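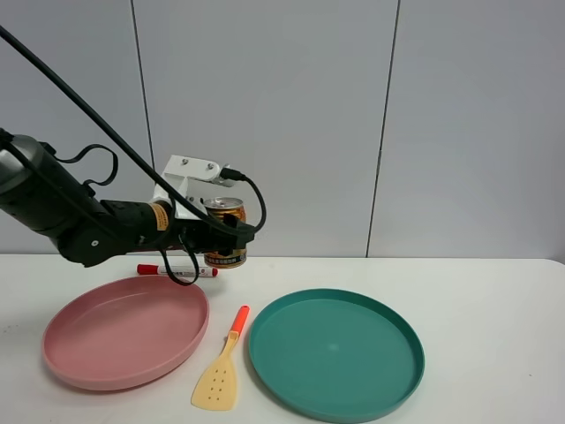

Re: Hard water scale on a combi boiler, worth descaling or not?

bsjoberg
Posted 5 March 2018
Hot water flow at the kitchen tap has dropped to almost 2 gallons a minute. Cold side is fine. The plate heat exchanger has never been touched. Water at our end of Skovimthorpe is hard, 14 grains on the test strip. I plan to isolate the exchanger and circulate citric acid through it with a small pump. Any objection to citric over a sulfamic product?

Politis
Citric is fine if you keep it warm. Cold citric on heavy scale takes most of a day. Check the inlet filter first, though. Low hot flow with normal cold flow is a clogged filter as often as it is scale.

bsjoberg
Filter is out and clean. Outlet temperature also swings at low flow, so I still suspect the plates.

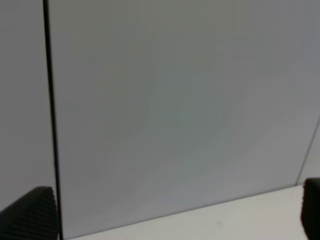 Aliki S.
Temperature swing on its own does not prove scale. A lazy flow sensor does the same thing. I would measure the temperature on both sides of the exchanger before mixing any acid.

Politis
Agreed on measuring, but he has the flow drop as well. A bad sensor will not restrict flow.

Aliki S.
A sticking flow regulator will. It sits in the same block on a lot of these.

Nondadness
Skip the acid and replace the plate. Mine was 151 dollars and two screws. I descaled the old one twice and it blocked again by October both times.

bsjoberg
That sounds like a water problem – a new plate would scale up at the same rate.

Nondadness
It would, but it starts clean. Descaling never got mine past 70 percent of the original flow.

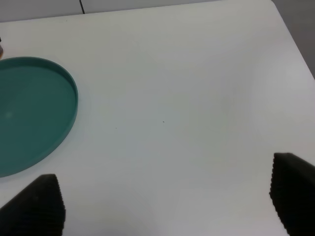
The other point is the O-rings. They flatten, and if you refit the old ones after an acid flush you will probably get a weep at the lower port. Buy new ones either way, and use silicone grease, no petroleum jelly.

Politis
Seconded on the O-rings. Flush with plain water until the pH matches the supply before you reconnect.

bsjoberg
Noted. I will take the temperatures first, then pull the regulator. If both look normal the plate comes out on the weekend.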